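Ticket 2916 – Gripper comparison, right arm: Cundeo vs. Virnerent fingers
Status: open, waiting on vendor
Component: end effector / controller

Problem
Right gripper reports GRASP_OK with nothing held. Seen on thin-walled objects only. Left gripper on the same controller build does not do it.

Setup
Two arms, Wasilewska controller, firmware 1146. Cundeo fingers on both sides for the first pass. Close force limit 600, current threshold 467 (raw units, both defaults). Head camera used for approach, wrist camera for the last part of the move.

Step 1 – Rim grasp, steel bowl
Right arm at the bowl rim, left arm parked open clear of the table. Head camera image is smeared while the arms move, so the rim estimate from it should not be trusted for this test. Check the cable loop outside the right forearm for slack before each run.
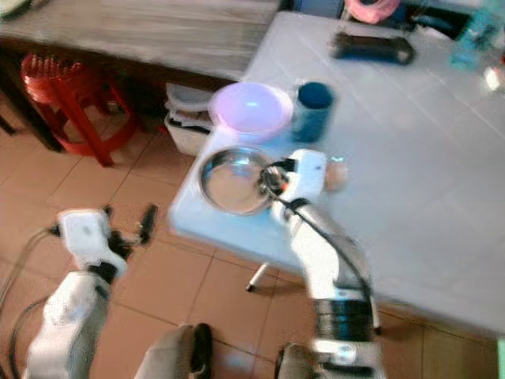
Step 2 – Wrist camera check
Moved the final rim estimate to the wrist camera. Both fingertips stay in view when open, with the table edge between them. Clear glass and clear plastic are the hard cases here: the tall cup and the drinking glass on the cutting board have little contrast against the gray top. Dust on the fingertips is visible – wipe before the next run, then re-zero.

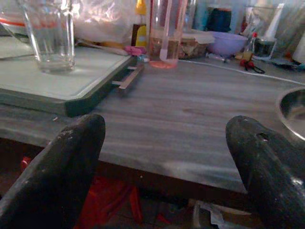 Posted by: Wendthorpe test bench
08/02/2019

Re-zeroed the right gripper and repeated the empty close. GRASP_OK still raised. Swapped the left and right gripper cables at the controller and the fault stayed with the right gripper, so the controller port is ruled out.

Next: fit Virnerent fingers on the right side only, leave the threshold at default, rerun step 1. Do not change firmware in the same session.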